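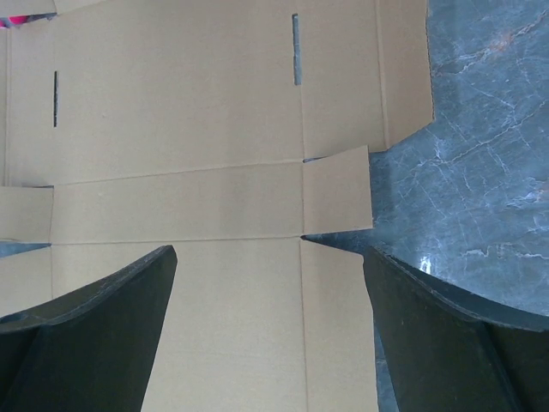

The blank, flaps open, on the marble counter.

Kiros Ambaye had been sent to Merstead to answer one question for the insurers: could the Zeleke unit be trusted with work a hired packer did now. He had a folding chair and a form with 43 lines. The kitchen belonged to a woman named Lelia, who sold jam from it and wanted boxes made up by September.

"How long does a person take?" he asked.

"I don't time myself," she said. "I listen to the radio."

He wrote down that no baseline existed. The unit was rated for 900 cartons between services. The rating came from Steston, where the cartons were all one size and the tables were steel.

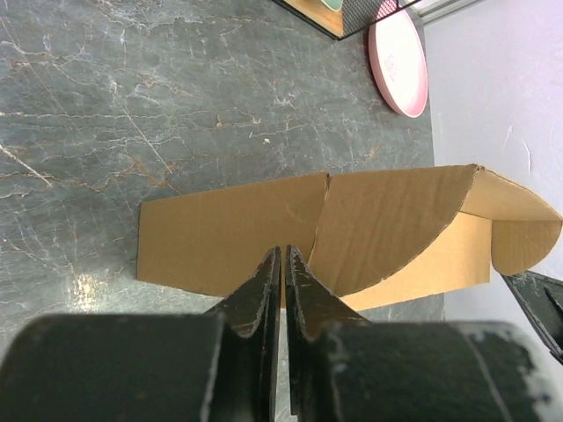

Page last changed: September, 16:15

Line 3 of the form asked whether the task was rigid or compliant. Kiros ticked compliant. A crease in board bends where it was pressed, or near there, and the panel beside it moves too. A hand feels this and shifts its grip. The unit had a force threshold, and he had read the page on it twice.

"My mother did almost 615 one winter," Lelia said. "At this counter."

"Did she keep a record?"

"She kept the receipts for the tape."

He left the line for remarks blank and went on to the next.

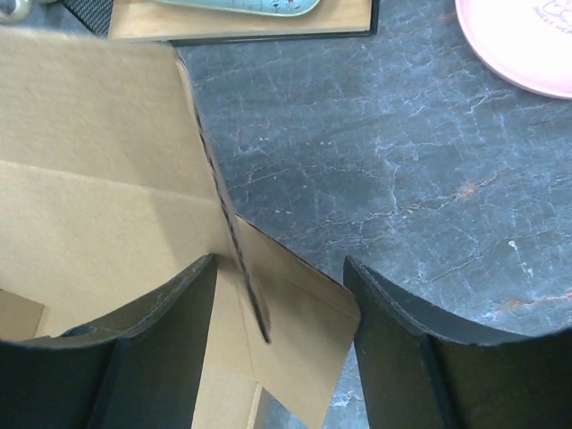

Kiros's trouble with household trials was that the form had been written for factories. It had a box for line speed and a box for guarding. It had none for a pink plate out on the counter, or a dish on a wooden board, both within reach of an arm that had been told only about cardboard. He drew a box of his own in the margin, labeled it "other objects – not cleared," and ticked it. Then he asked Lelia whether the plate usually stayed out.

"Where else would it go?" she said.

He wrote that down as well, and turned the page.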